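Chapter 4
Can It Do the Dishes Yet?

Every September I ask a new class which chore they'd hand over first, and every September the dishes win by a mile. Laundry comes second. Then somebody in the back row asks why we can't buy the thing already, and I get to spend the rest of the term on that question. It's my favorite question in the whole course (don't tell the people who signed up for the welding unit).

So let's start in a kitchen. Most of the practice that household robots get these days happens in made-up kitchens inside a computer, where a dropped plate costs nothing and you can start over as often as you like.
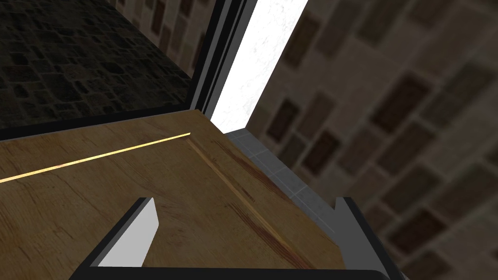 FLAKDALE, September

I'm writing this at the long bench in our shop, with a bowl of soup going cold next to the keyboard. My old classmate Ertuğrul Güneş runs the kitchen trials at Brosska, and last night he sent me the totals for his latest batch. His program made 2,580 tries at one chore: pick up a piece of food, move it, let go of it in the right spot. It got 1,315 of them right. That's a hair over half!

I was thrilled, and then I pictured my own breakfast with half of it on the floor. Both reactions are fair, and I'd like you to hang on to both while you read this chapter. A score like that would have knocked us flat when I was a student. It would also get a dishwasher fired before lunch.

The shop floor is a different story. The Vasik line across town has an arm that loads the same bracket into the same slot all day, and when I visited it had done 2,198 of them since the shift began without a miss. Same kind of motor, same kind of fingers. What changes is the chore, and that's what we'll pick apart in Section 4.1.

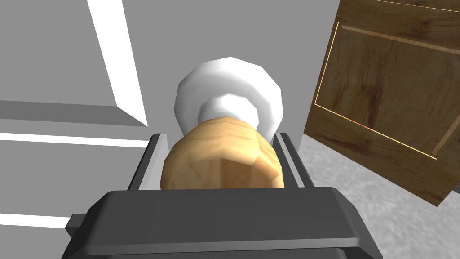

Grasping is the part of a chore that people skip right over when they describe it. Ask a friend how to clear a table and you'll hear "put the bread away, stack the plates," with no word about how hard to squeeze. A bracket is the same shape every time. A bread roll, like the lumpy one between those two fingers, has bumps wherever it pleases, and with a dish right behind it there's something else to steer around too. My students at Addo spent 40 minutes on rolls alone in our first lab, and we went home with a lot of crumbs.

Before you read on, pick one chore you did today and write down every single thing your hands did. Keep the list handy. You'll need it for Section 4.1.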